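Rent went up in January, and the woman who runs the Segura repair cafe is still annoyed. We talked standing up, she had a delivery coming. 40 people on the list that morning, mostly toasters and lamps.

"I don't do pep talks," she said. "You bring it, you sit down, you hold the screwdriver."

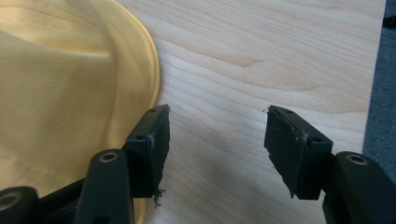
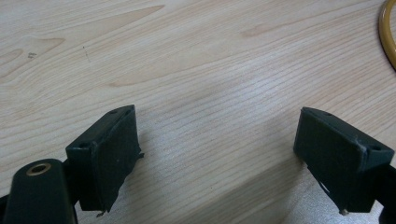 One regular, asked by the door, said the holding part is what put her off for a year, and now she won't let anyone else open her kettle. The cafe owner laughed at that. "She's stubborn. Good. Stubborn people fix things."

Money? Tight. The new rent is $2,000 a month, up $135. A parts order from Hotex came to $247 and half of it was the wrong fuses. "I sent them back. Still waiting on teh refund."

Would she move? Shrug. She looked at a place over by the Gonix building, no parking, stairs. "Try carrying a vaccum up that."

Then the van pulled up and she was gone, pen still behind her ear. Doors open at nine, bring your own mug.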